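Laria Countertop Rice Cooker
Set-Up and First Use Guide

Section 3. Cooking Your First Batch

You've got the cooker unpacked, the inner pot washed, and the steam cap clicked into place (if not, go back to Section 2, it only takes a minute). Now comes the good part! A first pot of rice is the quickest way to get to know the Laria, and once you've done it a couple of times you'll hardly need this guide at all.

Read the whole section through once before you start. The steps are short, but a few of them need to happen in order.

What you need

The inner pot, clean and dry on the outside
The measuring cup that came in the box
Uncooked rice
Cold tap water
A fine strainer or a second bowl for rinsing
The flat paddle

NOTE: The cup in the box is smaller than a standard kitchen cup. The water lines inside the pot are matched to this cup, so please use it for your first few batches. If you lose it, see Spare Parts in Section 9.

3.1 Measure and rinse

1. Fill the cup with rice and level it off with the back of a knife. Two cups makes a nice first batch, enough for dinner with a little left over for frying the next day.

2. Tip the rice into a bowl and cover it with cold water.

3. Swirl it with your fingers. The water will go cloudy right away. That's loose starch, and it's what makes rice gluey and sends foam up through the steam cap.

4. Pour off the cloudy water and repeat until the water looks mostly clear. For most long grain rice that's three rinses. Short grain often wants one or two more.

5. Drain well. Water left clinging to the rice counts toward the total, and a sloppy drain is the usual cause of a soft first batch.

NOTE: If your package says the rice is enriched, check what it says about rinsing. Washing takes off some of the added vitamins. You can skip the rinse and still get good rice, just a bit stickier.

CAUTION: Don't rinse in the inner pot. Grains get stuck to the outside and scorch against the heating plate, and scrubbing with a rough sponge will wear the coating.

3.2 Fill the pot

1. Take the inner pot out of the cooker and set it on the counter. Always fill it there, never while it's sitting in the base.

2. Add the rice. Tilt the bowl low over the pot and let the grains run out slowly.

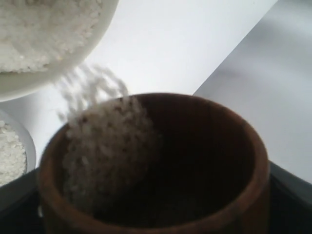
Fig. 3-2. Pouring uncooked rice from a bowl.

3. Shake the pot gently from side to side until the rice lies flat. A hill in the middle cooks unevenly, and you'll find a few chalky grains at the top.

4. Add cold water up to the line that matches the number of cups you used. There are two scales inside the pot, one marked WHITE and one marked BROWN. Hold the pot level and read it at eye height.

5. Add a pinch of salt or a spoonful of butter now if you like. Both are fine with the coating.

6. Wipe the outside of the pot, especially the bottom, with a dry towel.

CAUTION: Check the heating plate before you put the pot back. A single grain trapped under the pot can tip it enough to throw off the sensor. If you see one, brush it out with a dry cloth while the cooker is unplugged and cool.

7. Lower the pot into the base and give it a small turn left and right so it seats properly.

3.3 Start the cooker

1. Close the lid until it clicks.

2. Plug the cord into the back of the cooker first, then into the wall outlet.

3. Press MENU until the arrow sits next to the kind of rice you're making.

4. Press START. You'll hear one short beep and the orange light will come on.

5. Leave the lid closed! We know it's tempting, and the smell gets wonderful toward the end, but opening it lets out steam the rice still needs.

WARNING: Steam from the cap is very hot. Keep hands and faces away from it, and don't run the cooker under a low cabinet. Leave at least 12 inches clear above the lid.

For the final 12 minutes of the White setting, the display shows a countdown. Brown and Mixed Grain take longer and begin their countdown at the same point.

3.4 Rest and fluff

When the cycle ends, the cooker beeps 3 times and goes to Keep Warm. You can eat right then, but a ten minute rest makes a real difference. The moisture evens out from top to bottom and the grains firm up.

1. Open the lid away from you and let the steam clear.

2. Slide the paddle down the side of the pot and lift the rice from the bottom, folding it over loosely. Work your way around once. Don't stir or press.

3. Serve, or close the lid again to hold it warm.

NOTE: Keep Warm is good for an evening, and the rice at the edges will dry a little as time goes on. Press CANCEL and unplug when you're finished. Move leftovers to the refrigerator promptly.

3.5 Getting it just how you like it

Every brand of rice drinks a little differently, and so does an old bag compared with a new one. Change one thing at a time and jot it down.

Too soft: use a little less water next time, and drain longer after rinsing.
Too firm: add two spoonfuls of water and let it rest longer.
Foam at the steam cap: rinse once more, and check that you're under the top line.
Brown crust on the bottom: fluff sooner after the beeps. Plenty of people love the crust, so you may want to leave this one alone!
Uneven cooking: level the rice before adding water and check that the pot is seated.

Our recipe tester, Delia Montecinos, likes to toast long grain rice in a skillet with a little oil and garlic before it goes in the pot. Let it cool for a few minutes first, then follow 3.2 from step 3. It's a lovely batch for stews, and it freezes well.

3.6 After cooking

1. Unplug the cooker and let it cool completely.

2. Fill the inner pot with warm water and leave it to soak. Stuck rice lifts off with a soft sponge.

3. Pull off the steam cap, rinse both halves, and dry them before snapping them back together.

4. Wipe the inside of the lid and the rim with a damp cloth.

CAUTION: Never put the base in water or hold it under a faucet.

Go on to Section 4 for porridge, steamed vegetables, and the delay timer.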